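Truststead Two-Finger Gripper Set
Handheld pair and arm-mount version

Overview
The Truststead set is a pair of parallel two-finger grippers for recording and repeating light household and packing tasks. The handheld pair is squeezed by a person. The arm-mount version uses the same linkage and the same fingers, driven by a motor. A task recorded by hand can be played back on an arm without changing the contact geometry.

Intended work
Sorting, standing, sliding and shelving of boxed goods, books and small containers. The fingers are meant for objects with two roughly parallel faces. Cartons suit them well. So do hardcover books, if they are held near an edge and kept upright. 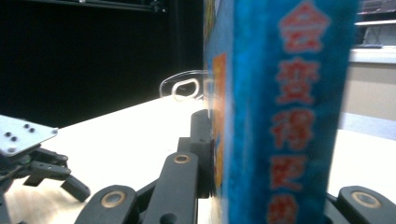

Grip force on cartons should be set low at first and raised in small steps. A printed carton with thin walls will bow inward before it slips, and the bow is hard to detect from motor current alone. Use the wrist view to check for it. Tall boxes should be gripped at or above mid-height where reach allows. If they must be gripped lower, reduce travel speed and avoid sharp stops.

What it can do today
Customers ask whether the set will let a machine tidy a room or run a packing bench. At present, no. It will let a machine repeat a narrow part of either job under steady conditions: same table, same lighting, similar objects. Widmer ran the arm-mount version on a shelving task in September, for 400 cycles. Stiff boxes gave little trouble. Soft covers and glossy sleeves accounted for most of the stops, and each stop needed a person to reset the item.

Two-handed work
Two grippers are needed for most book handling. One holds while the other turns or steadies, or both press from opposite edges. Timing between the two sides matters more than force. If one side closes early, the book rotates about its lower corner and has to be set down again. Narrow compartments add a second problem – the fingers need room on both sides of the item on the way in and again on the way out.

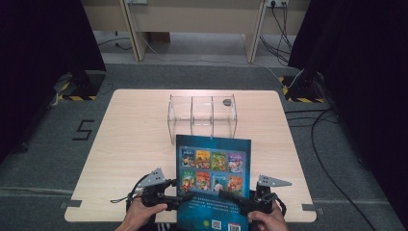 Ingeborg Baumgartner disagrees with the cautious wording used here. Her view is that putting books away is close enough to solved for a school or library to try it, provided someone checks the shelves at the end of the day, and that makers hold back too long waiting for a machine that never drops anything. She would accept a slow machine. She would not accept one that has to be watched the whole time, and she asked us to publish the reset rate beside the cycle time.

We plan to do so in the next revision of this page. Until then, budget for a person within reach of the bench. Shahnaz Liyanage handles trial requests and can supply the Widmer log on demand.

Finger care
Fingers and coverings are wear parts. Inspect the tips before each session and the linkage bushings every 2,000 cycles. Look for lifted edges, loose threads and play in the pivots. 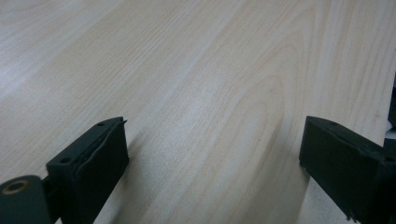 Replace coverings as a pair, even when only one side is worn. Uneven friction pulls the object toward the better side, and recordings made in that state do not play back well on fresh fingers. Do not oil the bushings. Wipe them with a dry cloth.

Before closing on thin items, open the fingers fully and confirm that both move freely. Flat objects lying on a table, such as a single sheet or a card, are outside the working range. The tips cannot get under them. A raised edge or a slotted tray helps.

In the box
2 handheld grippers
2 spare pairs of finger coverings
Hex key
Printed setup sheet

Arm-mount parts are ordered separately. The Musport adapter plate fits the current version only. Owners of the earlier Vutemport plate should write to Leopold Haslinger with the hole spacing before ordering.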